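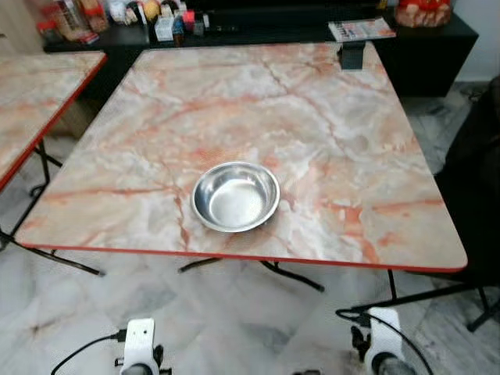
Setting a Small Table: What the Robot Trials Show

Print this page | E-mail this page

By Lorne Gill

Folding tables are hard to set well. The top is small, the surface is slick and there is never quite enough room at the edge. The Zovska project has been running table-setting trials with a two-armed robot, using ordinary cups, bowls and flatware, and its write-up came out in June. Most of it concerns how the arms are trained. A fair amount of the rest applies to anyone with a small kitchen.

The method is simple enough. A person guides the arms through a task many times, the recordings are used to train the controller, and then the robot tries the task without help. The team logged 1,232 attempts and sorted the failures by what went wrong. The tips below come from that list.

Put the bowl down first

Attempts that began with the bowl failed less often than attempts that began with the flatware. A bowl is the widest piece and needs the most clearance. Once a fork and spoon are down, you have to come in over them, and a low bowl will catch a handle. At home, set all the bowls, then go around again with the flatware.

Hold a steel bowl by the rim

A rolled rim gives fingers something to hook under. The sloping side of a shallow bowl gives them very little, and the grippers slid off it again and again. The same goes for greasy hands. If you are stacking bowls to carry them, keep the stack to five.

Watch the glare

Shiny steel on a shiny patterned top was the worst combination for the cameras. The bowl picks up the colors of the table and its outline gets lost. Moving a lamp helped more than retraining did. People have a milder version of the same trouble in a dim dining room, and a plain placemat fixes it.

Line up the flatware by the handles

The spoon and fork go parallel, with the eating ends pointing away from you. The team's first rule was to line up the tips, and it gave crooked settings when the two pieces differed in length. 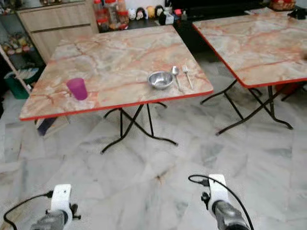
Leave a finger's width between them. Closer than that and the second piece nudges the first as it goes down, which accounted for roughly 10 percent of the failures in the flatware group.

Keep light cups away from the corner

Plastic cups tip easily, and a bump to a folding table travels through the legs. Cups set well in from the corner stayed up. Squeeze them gently, too. A thin cup gives under a hard grip and springs out when you let go.

Check the legs before you start

The researchers threw out seven runs after finding that a table had shifted between attempts. On polished tile the feet creep. Press down on each corner, and put rubber caps on the feet if anything moves.

One caution about the results. The trials used a few pieces at a time, and the report makes no claim about a full dinner setting or glassware.

Print this page | E-mail this page

Reader comments

Harvey Gagnon: I do the flatware first and always have, but I have a big table. On the card table I can see the point.

Brerna: Did they try wooden bowls? Mine are thick at the rim and I drop them all the time.

Lorne Gill: Brerna, no wood in this round. Steel only for the bowls.

Evangelista: The rubber caps work. Measure the tube before you buy, mine were one size too big and fell off in a week.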